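Teaching a Stacking and Sorting Task by Teleoperation: Project Report
Damir Zupan
Sep 21, 2025

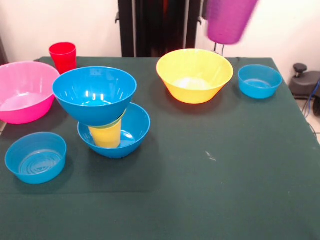
Figure 1. Workspace view during a teleoperated demonstration, with the purple cup in motion above the back of the table.

1. Summary

The project compared two ways of showing a robot arm how to rearrange plastic tableware: guiding the arm by hand, and driving it remotely with a leader arm. The same policy network was trained on each set of demonstrations. Remote control gave cleaner camera data and was slower to learn for the operator. Hand guiding gave smoother arm motion but put the operator's hands and forearms in many of the recorded images, and the resulting policy was less reliable when the operator was absent.

2. Task

The operator starts from a loose arrangement of bowls and cups and moves one object at a time. Three kinds of move were allowed: cup into bowl, bowl onto cup, and relocation to a clear part of the cloth. No target layout was prescribed. The instruction was given in words before each episode, for example "put the yellow cup in a blue bowl," and stored with the recording.

Plastic tableware was chosen because it is light and cheap, and because color gives a simple way to name an object in an instruction. It also has drawbacks. The bowls are glossy, so highlights move across the surface as the arm casts shadows. Several bowls share the color blue and differ mainly in size and depth, which makes "the blue bowl" ambiguous. We left this ambiguity in the first recordings and corrected it later by adding size or position to the instruction ("the blue bowl at the back right").

Stacks are the hardest case. In Figure 1 the large blue bowl leans on the yellow cup, which stands inside a smaller blue bowl. From this viewpoint only the lower portion of the cup is visible. A policy that receives one image has to infer where the rim of the cup is, and a grasp on the upper bowl can disturb everything below it.

3. Setup

3.1 Table and cloth

The table is covered with a dark green cloth. Bare tabletop was tried first and gave reflections that the camera's exposure control followed. The cloth removed most of this. Its cost is that folds shift when an object is dragged, so operators were told to lift.

3.2 Camera

All images came from one fixed camera. Its exposure was locked at the start of each recording day. Exposure time was left longer than it should have been, and fast transfers blur badly: the purple cup in Figure 1 still has a recognizable color and general shape, but its edges are not usable for estimating orientation. Frames of this kind were kept in the training set. Removing them would have left gaps in the middle of nearly every transfer.

3.3 Control

For remote control we used the Kuusk leader arm, a small unpowered arm whose joint angles are read and sent to the robot as position targets. The recording software, Clellis, writes joint states, gripper commands and images against one clock. For hand guiding, the robot was put in gravity compensation and the gripper was operated with a foot pedal.

4. Procedure

Each operator had 15 minutes of practice with a method before recording. An episode began with the arm in its rest pose and ended when the operator returned it there. If an object fell off the table the episode was discarded. If an object was dropped on the cloth and could be picked up again, the operator continued, and the episode was marked as containing a recovery.

Recoveries turned out to matter. An early policy, trained in May without them, would close the gripper beside a cup and carry on with an empty gripper to the bowl. After recovery episodes were added it sometimes opened and tried again.

The complete set contains 2,000 episodes, divided equally between the two methods. Checking them took longer than expected. The Grostcombe labeling tool shows the first and last image of each episode side by side, enough to confirm most cup placements. It is not enough for stacks, where the last image may show a bowl that is still settling, and those had to be played in full.

5. Observations

5.1 Remote control

The main difficulty is depth. Operators sat to one side and judged height partly from the shadow under the gripper — a habit that worked for bowls near the front and poorly for objects along the back edge. Placing a bowl onto an upright cup often needed several small corrections. These pauses appear in the data as long runs of near-identical frames, and the first trained policy reproduced them by stopping above the cup and staying there. We trimmed pauses longer than 2 seconds.

5.2 Hand guiding

Operators reached a good grasp sooner and could feel contact with the rim. Their paths were shorter. However, they tended to stand between the camera and the left part of the table, and objects there were hidden for much of the episode.

5.3 Trained policies

Both policies were tested on 13 starting layouts not used in training. The remote-control policy was better at cup into bowl. Neither policy was dependable at bowl onto cup, and both confused blue bowls of similar shape when the instruction gave color only.

6. Limitations

One camera is too few for stacked objects. The operators were all members of the Munmont lab course and had used the arm before, so the practice time reported above should not be applied to beginners. Contact force was not recorded under either method.

7. Further work

Add a wrist camera, shorten the exposure time, and repeat the bowl-onto-cup trials with the same starting layouts.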